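Speaker notes: "How much did the robot learn, and how much did the operator?"
Younes Gaber, 2018-02-03

Slide 1. Title. Say thanks, get moving. Ask for hands: who has driven an arm remotely? Who has watched a vendor do it and call it autonomy? Wait for the laugh, if there is one.

Slide 2. The pitch as we hear it. You show the robot the job a few times, by hand or with a controller, and it picks it up. No programming. I bought this pitch two years ago and I still pay for part of it. I want to go through what the showing costs and who does it.

Slide 3. Two ways of showing. By hand: you grab the arm and move it through the task. Good for slow paths, lousy for anything where your own body blocks the work. Remote: you sit somewhere with a controller and the arm follows. Better reach, worse feel. Most operators can't tell how hard they are squeezing until something slips or cracks.

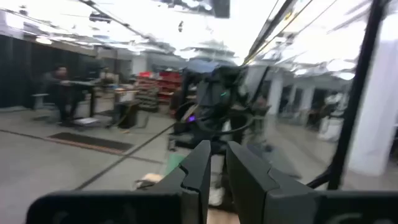

Slide 4. Our numbers from August. The task was moving a part from a bin to a fixture. We recorded 204 demonstrations on the Jarura setup. We kept 118. Read those out slowly. The rest had hesitations, dropped parts, or an operator who changed their mind halfway. Nobody puts the rejects in the brochure, and somebody has to sit and sort them.

Slide 5. Who was driving? Two people did all of it. The Zaki policy trained on their data copied their habits, including a pointless little pause before the grip. We moved the bin 26 centimeters and it paused in the same place, over nothing. PLAY CLIP. Don't talk over it.

Slide 6. Camera view. The operator could look around the room. The policy had only the gripper camera. If your person is using information the robot never gets, you are teaching it to guess. Wurkamby's demo has the same problem and I told them so. (Skip if they're in the room? No, leave it in.)

Slide 7. What I'd ask a vendor. How many demonstrations did you throw out? Who gave them? What happens with a new operator on a Monday morning? Drindow answered the first one and went quiet on the others.

Slide 8. Am I against it? No. We still use it for two stations. I just want the hours on the invoice.

Questions. If someone asks about simulation, offer to talk at the break. Clicker goes back to the front desk.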